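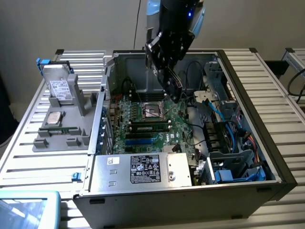
Equipment Review: The Holzer Bench Kit for Robotic PC Assembly

Prepared for the members of the Toltcombe shared workshop by Leszek Zieliński and Haris Vlachou

Purpose of the review

The workshop was asked to determine whether the Holzer bench kit is suitable for general member use. The kit was assessed on a single task, the fitting of a processor and a memory module into a used Dell tower. The reviewers worked with the kit for 14 sessions. The price paid, including delivery, was $3929.

Bench and mounting

The bench top is made of slotted aluminum rails, and this is the strongest part of the kit. A computer case can be laid on its side with full access from above, and brackets can be moved along the slots without drilling. Small screws do fall between the slats. Members are advised to place a sheet of card under the case before removing any hardware.

Assembly of the bench required two people and one evening. The printed manual is adequate, although the section on squaring the rails refers to a drawing that is not included.

Parts tray

The gray tray beside the case holds a 3.5-inch hard drive upright, with a square recess for the processor and a long slot for the memory module. Consistent placement matters a great deal in this work, and the tray provides it. Its molded pockets suit desktop parts only. Hrvoje Bošković has drawn a version for laptop memory, which members may request at the front desk.

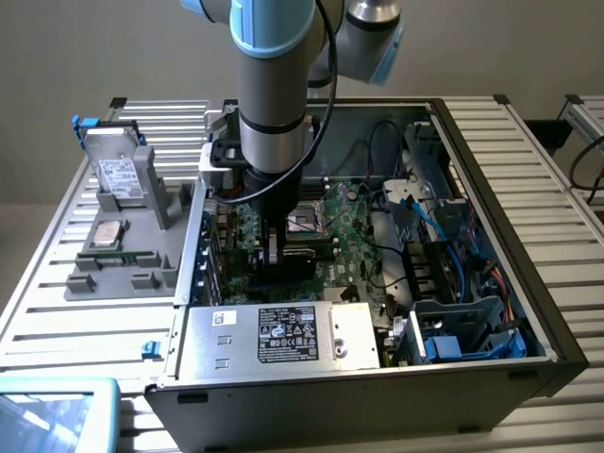 The tray should be clamped before any program is run. In our third session it was nudged by a sleeve, and every pick position had to be taught again.

Gripper and reach

The narrow black gripper reached the memory slots and the processor socket without touching the drive bays. Cable management inside the case remains the responsibility of the operator. Loose power and data leads should be tied back toward the drive side before the arm is lowered.

Placement of the processor was less satisfactory. The socket frame had to be opened by hand, and the reviewers lowered the speed to the minimum setting for the final approach. Memory modules were easier to position, but the last push was also completed by hand in most sessions.

Wrist camera
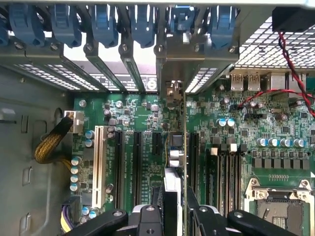 The view is wide enough to include the memory slots, the expansion slots and part of the socket together, with the gripper fingers in the lower part of the picture. Small lettering on the board cannot be read, and operators should keep the board manual open at the bench. Light coming through the rear vents of a case may appear very bright on the screen. Milovan Dervishi recommends hanging a dark cloth behind the bench in the afternoon.

Support

Holzer answered 2 written inquiries. The first reply was prompt and complete. The second, concerning replacement finger pads, was still open when this review was submitted in December.

Recommendation

The kit is approved for supervised use by members who have completed the bench induction. It is not recommended for purchase by individuals who intend to build only one computer at home. Bookings are made through the workshop calendar, and any damage to the gripper must be reported before the end of the session.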